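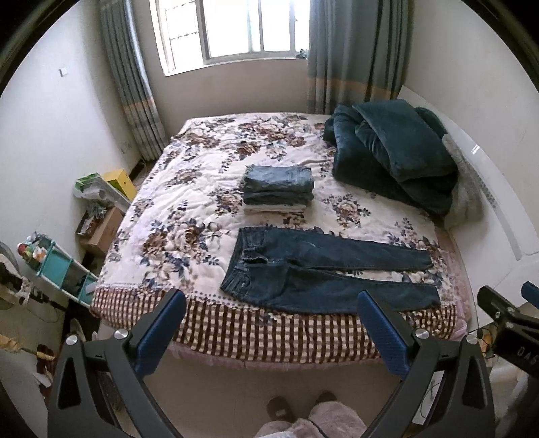
5. Recording folding runs with the Tramel hand gripper

Work through this section after the gripper has been assembled (section 3) and the wrist camera has been focused (section 4). Folding is a good first job for a home-built Tramel, as it needs no fixings and nothing gets broken when a run goes wrong. A bed does well as the work surface if you don't have a large table. Start with one heavy garment, such as a pair of dark jeans laid out flat with the legs side by side, and keep the finished stack of folded clothes further back where the fingers won't catch it. A patterned blanket under the jeans is fine.

5.1 Before you start

1. Check the finger screws. Each one should be snug, with the linkage still moving freely when you squeeze the handle.
2. Push each ribbed pad towards the tip with your thumb. If it slides, take it off, clean the finger with a dry cloth and refit it.
3. Fit the battery and wait for the green light on the grip.
4. Put a card with at least 50 GB free into the logger.
5. Open the Grutano program on the laptop and choose Hand Gripper from the device list. The port number is 1562 unless you changed it in section 2.

Note: If the program finds the gripper but the opening width reads zero all the time, the encoder plug is in the wrong way round. Switch off before turning it.

5.2 Zeroing the fingers

1. Close the fingers fully, with nothing between the pads.
2. Press Zero and hold the handle still until the beep.
3. Open the fingers fully and press Set Max.
4. Open and close twice. The reading should come back to within 2 mm of zero. If it doesn't, repeat from step 1.

CAUTION: Keep your free hand away from the linkage while closing the fingers. The gap near the lower joint will pinch skin.

5.3 Recording a run

1. Stand facing the long side of the garment, close enough to reach both ends without leaning.
2. Hold the gripper above the garment with the fingers pointing away from you and press Record.
3. Keep still until the tracking bar turns solid, then begin.
4. Take hold of the cloth at the hem with the pads only. Do not scoop it up with the linkage.
5. Lift, carry and lay down in one steady movement. Fast turns of the wrist lose tracking - if the bar goes red, stop and record the run again.
6. Open the fingers, lift clear and press Record to finish.
7. Give the run a name and a garment type before starting the next one.

Note: Strong daylight from a window will bleach out part of the picture. This does no harm as long as the garment itself is properly exposed. Draw a curtain if the cloth looks washed out.

Note: Files from the older Ruotsalainen logger board are limited to 400 seconds. Longer runs are split and must be joined in Grutano before training.

CAUTION: Keep trailing cables clear of your feet, and take the battery out before putting the gripper down on bedding. The grip gets warm and needs air around it.

Section revised October 25, 2026 by Eylül Akgül.

Related sections
Printing and fitting the finger pads
Focusing the wrist camera
Joining split files in Grutano
Mounting the gripper on an arm
Spare parts list

Rullar shared workshop | Contact | Copyright Rullar | Back to top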